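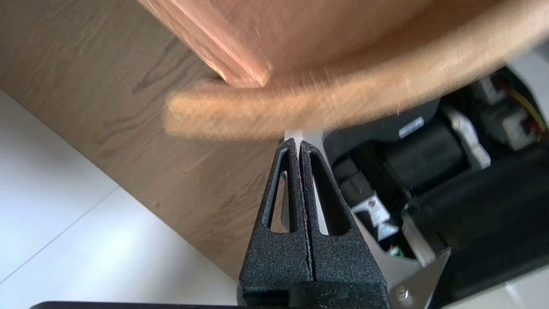 August, evening

Day four with the Drovdale kit. The loan runs ten days and I said I would write down what I thought each night, so I won't end up relying on memory when Attila Bíró asks if we should buy one.

Started at 8:15. The arm came up without the joint error I had yesterday. I still don't know what cleared it. I had reseated two connectors last night and changed nothing else, so I'm putting it down to that for now and will leave the cables alone.

Spent the morning on grip force. The software gives you a slider from zero to 400 with no units on it. The manual calls them "steps" in one chapter and "counts" in another. At 50 the fingers hold paper without marking it. Past the middle of the slider I don't see any difference, and the motor gets noisy. I wrote to Drovdale support and asked what the number means. They answered before lunch, which was quick, but they sent me the same page of the manual.

The fingers themselves I like. The finish doesn't show scratches and the tips close up tight, so thin things are no trouble. They are narrow at the end, though, and a round wooden piece wants to roll off them unless the approach is dead straight. Jamik sells a wider pair that is supposed to bolt right on. I'd want to see that before paying for it.

Wrist camera: good enough for lining up, poor when anything moves. Wood going past close to the fingers turns into a smear and the software loses it until things settle. I turned the exposure down and that helped a little, then the picture was too dark under the table edge. Tomorrow I'll try the desk lamp. If it takes a lamp to make the camera usable, that goes in the report as a mark against it.

Lunch at my desk. Soup. Called my sister back and told her I can't do the 10 o'clock train, it will have to be the later one.

Afternoon was the teaching mode. You move the arm by hand, press the button, move it again, press again. I got a pick and a place down in one sitting and it repeated them fine until I shifted the start point by a hand's width. Then it went to where the part used to be. The sales sheet says it "adapts," and I suppose that is in the paid tier. I couldn't find the word anywhere in the base manual.

Price is where I keep getting stuck. The kit is 3,000 before the software plan. Admasu quoted us less for theirs but you assemble it yourself, and I remember how long the Flamdale unit sat in its box waiting for somebody to have a free week. This one was running the same day it came. That counts for a lot with me, and it will count for more with Attila, who has to find the hours.

Stopped at 5:40. Powered down properly this time and wrote the slider settings on a card taped inside the lid.

For tomorrow: lamp, the slow speed profile, ask Jamik about lead time on the wide fingers. Also buy more tape.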